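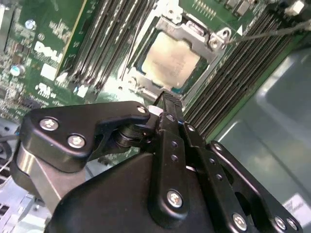
Reuse and Repair Studies | Short papers
August – Giang Lã

3.2 Boards and sockets

The study covered 116 server boards taken out of service at the Clunside site. All came from rack machines, and each was logged under its maker's name as printed on the board before any part was removed. Boards without a readable name were set aside and are treated in Section 5.

We recorded three areas on each board: the processor socket, the memory slots and the edge connectors. The socket took the most time. Its contacts are fine and close together, and a bent one is easy to miss under ordinary room light. We used a desk lamp held low to one side, then turned the board and looked again. The retention lever and its hinge were opened and closed once by hand. A lever that did not seat was noted as a fault even when the contacts were clean.

Figure 1. Processor in its socket on a Dell server board, with memory slots on both sides.

Memory slots were checked for cracked latches and for dust packed into the channel. Dust was by far the more common problem – the slots nearest the fans in the original case were usually the worst – and it was cleared with a soft brush before the second inspection. Latches were not replaced.

Of the full set, 79 boards passed both inspections and went on to the power test described in Section 3.3. The others were kept for parts. Heat spreaders were wiped clean of old paste, and processors from the parts group were stored in Memix trays, one to a pocket, with the tray number written in the Ikden log.

Capacitors were judged by eye only. A raised or split top was enough to fail a board. We did not measure capacitance at this stage, so some weak parts may have passed.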